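Wurier Oat Linen Curtain Panels
Sold in pairs, rod pocket top, from our Privine range

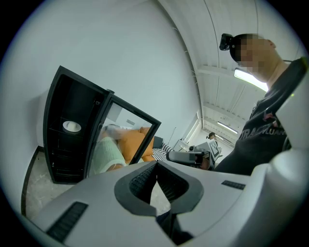
We have been sewing the Privine curtains since February, and I think they may be my favorite thing we make (don't tell the tablecloths!). The cloth is a soft, midweight linen blend from the Brinix mill, and it hangs beautifully straight once it has had a night or two on the rod to relax. It lets the morning in gently but still keeps the neighbors from seeing you in your robe.

Each panel is cut and hemmed in our Belay workroom, with a double-turned bottom hem deep enough to let down later — handy if you move as often as my family used to. Wash cool, hang damp, and skip the iron unless you really love ironing.

Panel width: 33 inches
Rod pocket: fits rods up to an inch thick
Lengths: 63, 84 or 96 inches
Colors: oat, moss, slate

Orders of 9 pairs or more get 20 percent off, and we'll happily mail you a swatch first. Just tell us which color you're leaning toward — or ask for all of them!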